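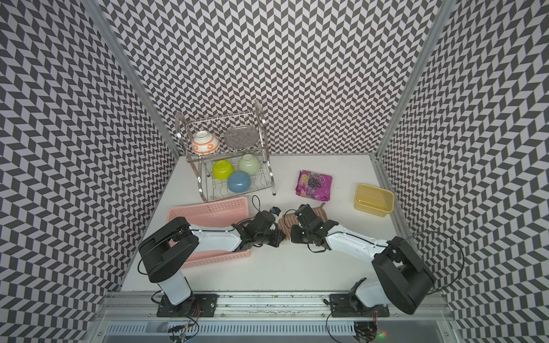
Ralholm Container User Guide | Page 9

Section 4. Loading the container for a household move

4.1 Before you load

The Ralholm container holds 428 cubic feet. The load limit for the whole floor is printed on the rating plate inside the left door. The limit for the rear half, measured from the center floor seam to the doors, is 1,685 pounds. Both limits apply at the same time.

1. Confirm that the container stands on level ground and that all four feet touch the surface.

2. Open the right door first, then the left. Hook each door back against the side wall.

3. Sweep the floor. Check the tie-down rings for bends or loose bolts.

4. Fill in the top half of the Jilari load sheet: name, pickup address, delivery address, and lock number.

5. Number every box on two adjoining sides. Write the same number on the load sheet with the name of the room it will go to.

CAUTION: Do not load propane tanks, gasoline, paint thinner, live plants, or food that can spoil.

Note: Mower and trimmer engines must be run dry before loading. A tank that has only been poured out is treated as full.

4.2 Loading order

1. Place appliances and dressers against the front wall. Tape drawers shut. Remove anything heavy from inside them.

2. Stand mattresses and box springs on their long edges along the left wall, in covers. Tie them to the upper rings.

3. Stack boxes in columns, heaviest at the bottom. Do not mix box sizes within a column unless the top surface comes out flat.

4. Close off each finished row with one strap, ring to ring. Tighten by hand. Do not use the ratchet on cardboard.

5. Fill gaps with bedding, cushions, or folded blankets.

6. Load last whatever you will need on the first night. Mark these boxes "F" on the load sheet.

Note: The container kit includes nine straps. Extra straps may be ordered with the pickup notice, up to the evening before pickup.

CAUTION: Keep all items clear of the yellow line at the doors. Items past this line can shift against the door bars and prevent opening.

4.3 Dishes and glass

1. Line the box with two inches of crumpled paper.

2. Wrap plates one at a time and pack them on edge. Wrap bowls one at a time and nest no more than three.

3. Fill the box to the top. Close it and shake it lightly. If anything moves, reopen it and add paper.

4. Mark the box "GLASS" on the top and on both numbered sides.
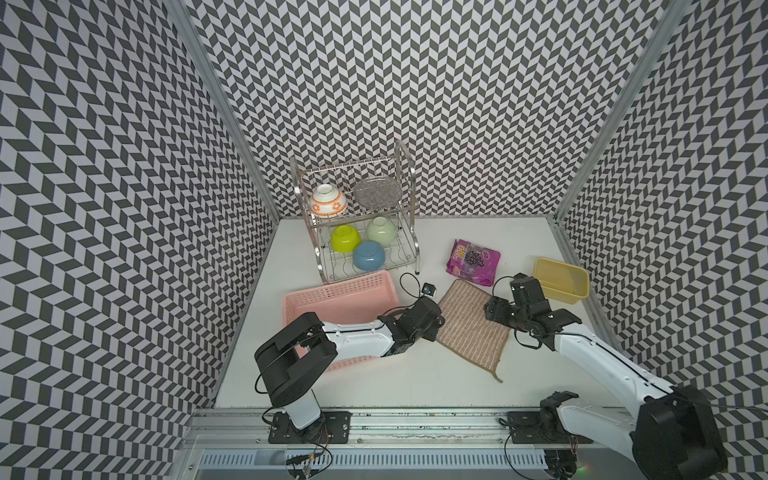
Kam-wah Hsiao writes that the three-bowl limit in step 2 is too generous for thin glass, and that two per nest, with a sheet of cardboard between nests, got a full set through a long haul and a month in the depot. The limit in step 2 remains the maximum. Use fewer where the glass is thin.

4.4 Closing and locking

1. Take a photo of the load from the doorway before closing.

2. Unhook and close the left door, then the right. Lower both bars fully.

3. Fit the Casado lock through the right-hand hasp. Pull down once to test it.

4. Sign the load sheet. Leave one copy in the door pocket and keep the other with you.

Note: The driver does not carry a spare key. Replacement keys are covered in Section 6.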